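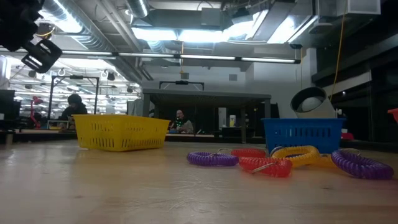
What do you need to hand out locker keys on wrist coils without losing track of them?

Two baskets in different colors, a supply of coils in a few strong colors, and a table that stays clear for both.

Last updated: 4 September 2019
Filed under: Talks & Handouts / Front Desk
Reading time: 5 min

Keys, coils and baskets: how we run the desk at Clindari
Speaker notes, İlker Aksoy

Start

Say hello, say where I work. Clindari is a small swimming and fitness center with 78 lockers and one front desk. On a busy Saturday the line at the desk goes out to the shoe racks. Most of what I have to say is about what sits on the desk.

Ask the room who still uses paper tags or pins for locker keys. Wait for hands. If it's most of the room, slow down in the part on coils. If it's only a few, skip ahead to baskets.

Where we started

We had flat rubber straps with a pin. The pins bent. Kids chewed the straps. People took them off in the shower and left them on the soap shelf, and we'd find them when we mopped. Keys came back in a coffee can, all mixed together, clean ones with ones straight off somebody's wrist.

Tell the story of the swim meet in November. Two schools, one desk, one coffee can. We handed out a key that had just come back and the locker still had a coat in it. The owner of the coat was polite about it. His father less so.

Why coils

A spiral wrist coil stretches over the hand and closes up again on the wrist. There is no buckle and no pin. It fits a child and it fits a big man, so we only buy one size. The key goes on the metal ring.

They can also go on an ankle, which some of the lap swimmers like. Mention this, people always ask.

Things I don't like about coils, to be fair to the other side:
– They tangle if you drop a pile of them together. Two coils can wind through each other and you need both hands to get them apart.
– An overstretched coil doesn't go all the way back. It still works but it hangs loose, and loose ones get left behind.
– The ring takes a strong fingernail to open. Do this at home the night before, with the radio on. Don't try it at the desk.

We order ours from Fenico. The Jarkar ones were fine too, but the purple was so dark that it looked black in the locker room. Check colors under your own lights before you order a big bag.

Colors

Keep the coil colors few. We use red, yellow and purple. Red is the men's side, purple is the women's side, yellow is family changing. The lockers have a dot of the same color above the number.

Somebody will ask about color-blind guests. The number on the key is what counts. The color just gets people to the right door. We also punch the shape of the key tag: round for one side, square for the other, plain for family. A regular suggested that and it was a good idea.

We tried 6 colors for one season, with a color for each row of lockers. Staff couldn't remember which was which, and orange and red looked the same by evening. We went back.

Baskets

This is the main part. Take time here.

Use two plastic baskets with slots in the sides. Ours are a yellow one and a blue one. Yellow is ready to go out. Blue is back from the guest. A key never moves straight from a guest's hand to the next guest. It goes in blue first, then it gets wiped, the locker gets checked, and only then does it go in yellow.

Why slots: coils come back wet. In a solid tub the water sits in the bottom and the rings start to go brown. With slotted sides the air gets in. Put a folded towel under the blue basket if your desk is wood. Ours has marks from the first summer when we didn't.

Why low and open: you can see what's in there from where you sit. We had a deep box once and people dug around in it with wet hands.

Keep the baskets apart. Leave a good stretch of bare table between them. If they touch, guests drop keys into whichever is closer. We put the blue one at the end where people come out, and the yellow one on the side where they come in. If your entrance and exit are the same door, put a sign on the blue one and keep the yellow one behind the counter.

The color of the basket doesn't match the color of the coils in any way. A yellow coil can sit in the blue basket. New staff get this wrong on day one, so say it to them early and say it twice. If I bought again I might get a gray and a white basket and save myself the speech.

Sorting

Empty the blue basket onto the table when it's half full. Don't wait for it to fill up, the tangling gets bad. Spread the coils out flat. Wipe each one, pull it once to see if it closes up, look at the ring. Then group by color and put them in number order.

A full sort takes one person 10 minutes. It's a good job for the slow part of the afternoon. Let people sit down for it.

Anything with a bent ring or a stretched coil goes in a drawer, not back in yellow. Once a month someone moves the keys in the drawer onto new coils.

Lost keys

We had more than 1,000 guests a month this summer and the lost keys fit in one envelope. Most of them turned up in swim bags and came back by mail. We charge a small fee and give it back if the key comes home.

Write the locker number on the wall sheet right away and tape over the lock. Ekinci, our locksmith, comes by when we have a few for him to do at once. That's cheaper than calling him out for one.

If there's time

Pass the coils around. Let people stretch them. Please ask for them back before the coffee break – last time two went home in coat pockets.

Questions I usually get

Do you clean the coils? Wipe every time, and a proper soak in warm soapy water on Sunday night. Hang them on a broom handle to dry.

Do they snap? The older ones can, near the ring. You'll see a white line in the plastic first.

Can you use the same baskets for something else? We use a third one for swim goggles. Keep it off the key table.

What about wristbands with a chip? Our locks are too old. Ask the next speaker.

Leave the price sheet by the door and take the extra chairs back to the small gym.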